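Main > Who We Are > About the Brendilden School

About the Brendilden School of Garment Care

The Brendilden School of Garment Care is a private vocational school located in Wetmont. The school prepares adult students for employment in laundries, dry cleaning shops, hotel linen departments, alteration counters and clothing stores. It also offers short evening courses for members of the public who wish to take better care of the clothes they own.

Our History

The school began as a training room attached to the Smadi laundry, a commercial plant on the east side of Wetmont. New employees of the laundry spent their first weeks in this room learning to sort, mark, press and package customers' clothing. Other shops in the town asked whether their own staff might attend, and the room soon proved too small. The school was then established as a separate body with its own teaching staff and moved to its present building on Tokport Road.

The name Brendilden was kept from the building, which had served for many years as a hat and glove factory. The original cutting hall on the ground floor is now the main pressing room. The upper floor holds two classrooms, the fabric library and the student office. A rear extension houses the washing room, where students work with both household and commercial machines.

Our Purpose

It is the view of the school that the care of clothing is skilled work and should be taught as such. A garment that has been correctly washed, dried, pressed and stored will remain in use far longer than one that has not. Employers in the trade depend on staff who can read a care label, recognize a fiber by touch, and decide when a stain should be left to a specialist. Our courses are arranged to build these abilities in order, beginning with the most common household garments and ending with tailored and lined pieces.

Programs of Study

The Certificate in Garment Care is the principal program of the school. It consists of 95 hours of classroom and workshop teaching and is open to applicants with no previous experience. Students begin with fibers and fabrics, then proceed to sorting, washing, drying, pressing, folding and packing. Each unit ends with a practical assessment carried out in the workshop.

The Advanced Certificate is intended for those already employed in the trade. It covers stain treatment, silk and wool, pleated and lined garments, and the running of a service counter. Applicants must hold the Certificate or show proof of equal experience.

The evening courses are held from 6:30 p.m. and require no application beyond registration at the student office. Subjects change with the season. The course on winter storage, which covers the cleaning and packing of coats and knitwear, is offered each April, and the mending course opens in September.

The folding unit of the Certificate deserves separate mention, as it is frequently asked about by employers. Students learn the flat store fold, the shelf fold and the travel fold, and are expected to produce each to an even width. Knitted tops are taught first and button shirts afterward. Students are assessed on the finished stack as well as on the single garment.

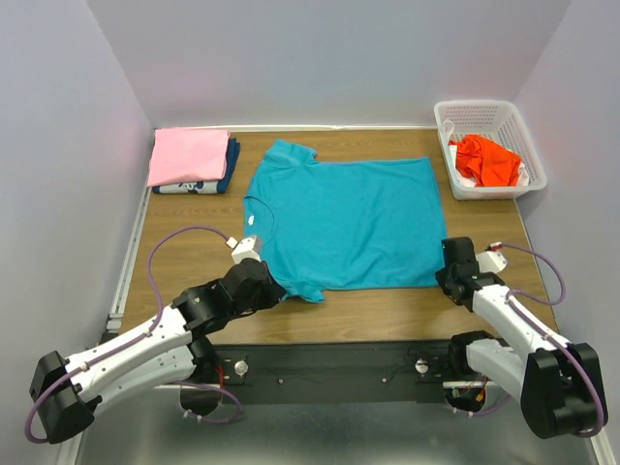
Should a T-shirt be folded or placed on a hanger?

The school advises folding for most cotton knit tops. The weight of the fabric can pull the shoulders out of shape over time, particularly when the garment is hung before it has fully dried. Light knits that will be worn within a day or so may be hung without harm, provided that the hanger is broad and smooth.

Facilities

The pressing room is equipped with steam tables, hand irons and a form finisher for jackets. Work surfaces may be reserved for independent practice outside class hours. The fabric library contains 1190 samples, each mounted on card and marked with its fiber content, weave or knit, and recommended treatment. The samples may be handled freely within the library but may not be removed from it. Former students keep their right of access to the library after completing their studies.

Admission and Fees

Enrollment in the Certificate is limited to 100 students each year. Applications for the fall intake close in June. Applicants are asked to submit the standard form together with a short statement of their reasons for wishing to study, and may be invited to visit the school before a place is offered.

Fees may be paid in full at enrollment or in 2 equal parts. Tools, practice garments and printed course notes are included. Students are asked to supply their own apron and closed shoes. A limited number of reduced-fee places is held for residents of Wetmont who are seeking work, and the student office will provide the necessary form on request.

Work With Employers

The school maintains regular contact with laundries, hotels and clothing stores throughout the district. Students in the final part of the Certificate complete a placement, during which they remain under the guidance of a member of the teaching staff. The Smadi laundry continues to accept students each term. Employers who wish to offer a placement, or to arrange training for their own staff, are invited to write to the student office.

Shares: 2

Contact Us | Student Office, Tokport Road, Wetmont | Copyright Brendilden School of Garment Care. All rights reserved. | Back to top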